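Zamstead Textile Reuse Project: progress report to the Plarngate Fund, period ending August

Filed under: Grants and Reporting | Reuse | Community

Prepared by Rocío Arroyo, project lead

1. Where we are

The sorting room at Zamstead opened in the second month of the grant and has run without a break since then. We take in clothing, bedding and household cloth from seven collection points across the town. The last of these, at the library on Hadent Road, was added in June after the branch manager agreed to give up the space by the back stairs.

Our target for the period was 1000 bags collected and sorted. We met it in the first week of August. The bags vary a good deal in weight, so we have started weighing them on arrival, and future reports will give kilos as well as bags. We should have done this from the start. It would have made the comparison with the pilot much easier.

2. What happens to the cloth

Wearable items go to the rail in the front shop or to the school uniform swap. Bedding in fair condition goes to the animal shelter, which has asked for towels above everything else. Cotton that cannot be worn is cut for wiping rags and sold to two garages and a print shop. The rest goes to Goicoechea, the fibre recycler, who collect once a month.

The Goicoechea arrangement has been the hardest part of the year. Their first contract asked for cloth with all zips and buttons taken off, and that was taking up most of our cutting hours. They have now agreed to accept zips on denim. Buttons still have to come off. The price per kilo dropped slightly in exchange and we think the change is worth it.

Damp is still a problem at two of the outdoor bins. We lost a number of bags in April when the lid seal failed on the Mill Lane bin. The seal has been replaced under guarantee. The second bin needs a new lid, and we have had one quote.

3. Repair sessions

Over 200 people have come to a repair session during the period. Darning and hemming are the most popular, followed by replacing zips. Trouser hems fill up first and we now run a separate table for them. The evening session, which starts at half past six, draws people who work in the day and has a waiting list. The morning session is often half full. We plan to swap one morning for a second evening from the autumn and see whether the numbers hold.

We bought two second-hand sewing machines from the equipment line. One is in use every session. The other has a tension fault and is with the repairer.

4. Handling and sorting

The sorting guide was rewritten in plain language and put up on the wall by the scales. Items are checked one at a time for stains, holes and stretched seams before they go in a crate. Small pieces such as scarves, cloths and children's tops take the longest for what they bring in, and we are looking at whether to send them straight to rags.
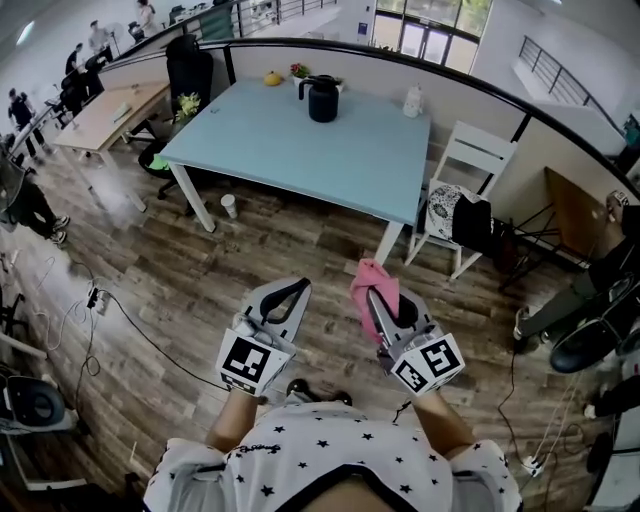
A crumpled pink cloth held in the right-hand gripper, over a wooden floor.

5. Money

Spending is under budget on transport and over on rent, following the increase in the spring. We ask the Fund's permission to move the transport underspend across to cover it. No other changes are requested. Rag sales paid for the crates and the replacement scales.

6. Next period

We will start weighing at the collection points, open the second evening session and settle the lid. The lease on the sorting room can be extended as far as 2034 and the landlord would like an answer by the winter. We would welcome a conversation with the Fund before we reply.

Comments (3)

Marnie T.
Is the library point still taking duvets? I was told no at the desk but the leaflet says yes.

R. Arroyo
Pillowcases and sheets yes, duvets no. The leaflet is wrong and is being reprinted.

oldmill_dave
Glad about the second evening. Could it be one where you can bring coats, the linings take ages and I never get to the front of the queue.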